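About the Brurstead School of Textile Care

The Brurstead School of Textile Care teaches the washing, drying, folding, mending and storage of household linens and soft furnishings. The School was established by the Dankwa family, whose laundry business had trained its own staff for many years before outside students were admitted. It is governed today by a board of directors and led by its principal, Gifty Dramani.

Our students come from hotels, care homes, small laundries and private households. In the last school year 238 students completed one or more of our courses, and 64 went on to the full certificate. Classes are limited to 13 so that every student has time at the table and on the floor under the direct attention of an instructor.

Our Teaching Rooms

The School occupies two floors of a former dry goods warehouse. The ground floor holds the washing and drying rooms. The upper floor is divided into the folding room, the mending room and the linen store, where a teaching collection of 278 pieces is kept on open shelving. Each piece carries a numbered tag and a card recording its fiber content, its age where known, and every treatment it has received since it came to the School.

Floor work has been part of the curriculum from the beginning. Throws, blankets and bedspreads are often too large for a standard table, and students are taught to gather, turn and spread them on a clean, low-pile carpet before attempting them at table height.
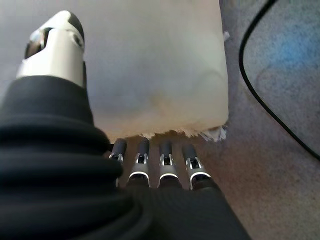 What We Teach

The foundation course covers sorting, water temperature, detergents, drying and basic folding. It is offered in day and evening sections, and no previous experience is required. Students who pass the foundation course may proceed to the certificate, which adds stain treatment, hand finishing, repair and the management of a linen store.

Instruction follows what we call the Prisatano method, after the street on which the first Dankwa laundry stood. Under this method a student handles every article before reading its label. The student notes the weight, the nap and the condition of the edges, writes down a proposed treatment, and only then compares it with the manufacturer's instructions. Our instructors have found that students trained in this way make fewer errors with unlabeled goods — a large part of the work in any household or care home.

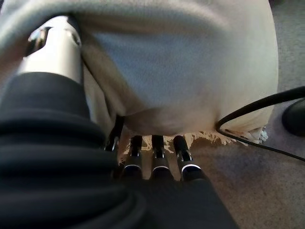

The mending course was added at the request of our graduates, many of whom reported that damaged articles were being discarded for want of simple repairs. It meets once a week, on Friday, and is taught in the mending room on the upper floor. Edges receive particular attention. A soft, cream-white piece with a ragged fringe of loose threads presents the student with a decision: the threads may be trimmed and the edge bound, or they may be evened and knotted as a finish. Either answer is acceptable, provided the student can defend it and carry it out neatly. Students also learn darning, patching and the replacement of worn hems.

Large and bulky articles are covered in the second half of the certificate. Students practice finding the corners of a bunched cloth, locating its long side and bringing it into a flat fold without dragging the edges. They are assessed on the finished fold and on the condition in which they leave the work area.
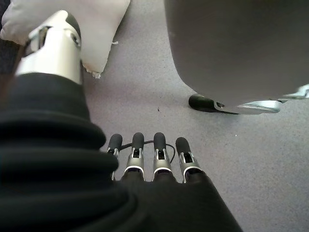
Our Standards

The School maintains written standards for the care of every article that enters the building. Linens are inspected on arrival, cleaned separately from the teaching collection, and returned to their owners folded and wrapped in plain paper. Floors used for practice are vacuumed before each session and again at the close of the day.

Students are expected to arrive with clean hands, short nails and no loose jewelry. White and off-white articles are always handled first in a session, before any dyed goods are brought out. Pieces with a fuzzy or looped surface are shaken lightly and smoothed in the direction of the pile. 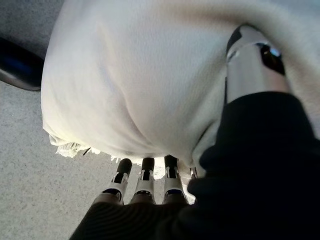

Fringed pieces are folded with the fringe to the inside, and heavy throws are stored flat with no more than four to a shelf. These rules are printed on the inside cover of the student handbook.

Partnerships and Services

The School's record-keeping system was developed with Tronico, which continues to supply the numbered tags used in our linen store. Employers may arrange courses for their own staff, either at Brurstead or on their own premises. A limited mending service is open to the public during term, with work carried out by certificate students and checked by an instructor before it is released.

Admissions

Applications for the foundation course are accepted throughout the year. Applications for the certificate close in November. Prospective students are welcome to visit the teaching rooms by appointment — requests should be made through the School office, which is open on weekdays during term.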